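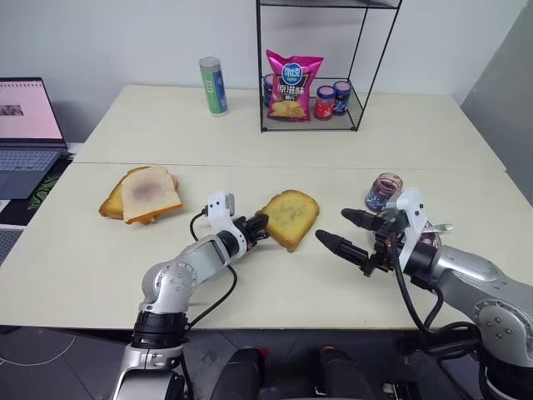 Figure 2. The bread-and-jam task on the Redelholm bimanual station, as seen from the head camera. Bread slices and the open jar share the near table; packaged goods stand on the far table.

4.2 Tool Retention in the Spreading Task

The spreading task was designed to test whether a policy that performs well on single-object pick-and-place can keep a tool in a stable grasp while the other arm does separate work. One arm handles the bread and the other holds a small metal utensil. Both arms draw on the same head camera view, of the kind shown in Figure 2, together with joint positions.

Two policies were compared. The first, which we call the joint policy, predicts the actions of both arms from one shared network. The second, the split policy, uses a separate network for each arm and passes a short message between them at every step. Both were trained on the same 101 demonstrations, recorded by Ziad Nseir and Áine Hanrahan over several sessions in August. Demonstrations in which the operator dropped the utensil and picked it up again were kept in the training set. An earlier version of the data had removed them, and policies trained on that version did not attempt to recover a dropped tool.

Each policy was run for 31 trials. The starting positions of the bread and the jar were drawn from a printed layout sheet, and the same sheet was used for both policies. The objects on the far table were left in view as visual clutter and were not part of the task. A trial was scored as a success if jam reached the crumb of the target slice and the slice was then placed on the stack. Jam that landed only on the crust was scored as a failure - a strict rule, but one that two scorers could apply without discussion.

The most common failure in both conditions was a slow rotation of the utensil within the fingers. The tool was seldom lost outright. Its angle changed during the move from the jar to the bread, so that the edge met the slice too steeply and pushed it across the table. The joint policy often paused at this point and pressed again from the same pose. The split policy moved the bread-handling arm sooner, and in 8 trials it steadied the slice before the second press. We did not train this behavior separately, although similar motions appear in the demonstrations.

A toasted slice that lay at an angle to the table edge was harder for both policies than one that lay square to it. The finger shape may play a part. The long tapered fingers on the right gripper reach into the jar easily but offer little flat contact area for a thin handle. Gearóid Ó Briain repeated a small number of trials with a strip of rubber tape on the inner faces and saw less rotation. Those runs used a different layout sheet and are left out of the comparison.

Lighting was held fixed throughout, and the head camera was recalibrated at the start of each session with the Nolley procedure described in Section 3. The arms' wrist cameras were excluded from the policy inputs for this task. Their effect on tool angle is examined separately in Section 4.3.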